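The Bed I Finally Learned to Make

My mother made beds like she was wrapping a present for someone important. Corners folded, top sheet snapped flat, pillows karate-chopped into submission. I grew up to be a person who pulls the comforter up to the pillows, sort of, and calls it a morning. So when I decided this spring that I would make my bed properly every single day, everyone who has ever shared an apartment with me laughed out loud.

It started with a weekend away. I stayed at the Fellstead, a little inn with squeaky stairs and wonderful toast, and the bed there was so good that I took it apart to see how they did it. (I put it back together. Badly. I left a nice tip.) What I found under the sheets was a thick quilted mattress cover, pulled tight on all four sides, and I lay there on the bare quilting at ten in the morning thinking, well, I need one of these.

I bought mine from Hostell for $80, more than I had ever spent on something that spends its life hidden. It came folded into a brick, and the quilting had creases you could have used as a ruler. The label says to give it a warm wash first. I gave it a warm wash, then a second one, and it still came out with a few wrinkles I've decided to love.

Then there's getting it on! Start at the head of the bed, both corners, and pull down toward your feet. I used to do one whole side first, and by the time I got around to the other I'd be hauling on the last corner with my knee on the mattress and my teeth clenched. Head first, then foot, then a good long sweep with the flat of your hand from the middle out to the edges. You won't get it perfectly smooth and you can stop trying after the second sweep.

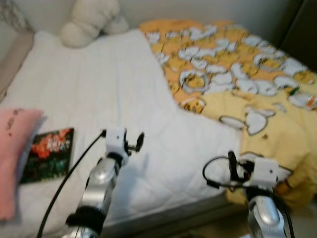 Blankets are where I part ways with my mother completely. She believed in one color, preferably something you'd call oatmeal. I believe a bed should make you smile when you walk in with a basket of laundry on your hip. Give me a cartoon print. Give me yellow! A loud blanket over a plain white cover looks cheerful even when it's on crooked, and mine is always on crooked, with more of it hanging down one side than the other.

I did try the grown-up route. Lerker sells a very handsome gray throw and I kept it on the bed for 17 days, and every one of those days I felt like I was sleeping in a dentist's waiting room. It lives on the couch now, and we get along much better.

The plush stuff I go back and forth on. I had eight pillows at one point, and bedtime was like unloading a truck. These days I like one big soft thing at the head of the bed, something puffy and pale that you can lean on when you read, and I put it on dead last so it isn't on the floor while I'm wrestling with everything else.

My whole routine takes 90 seconds now, a bit longer on wash day. I strip everything down to the mattress, open the window, and go make coffee in my old Gulyás pot while the bed airs out. By August it will be too hot for any blanket at all, and I'm already wondering whether I can leave the yellow one folded across the foot, just for the company.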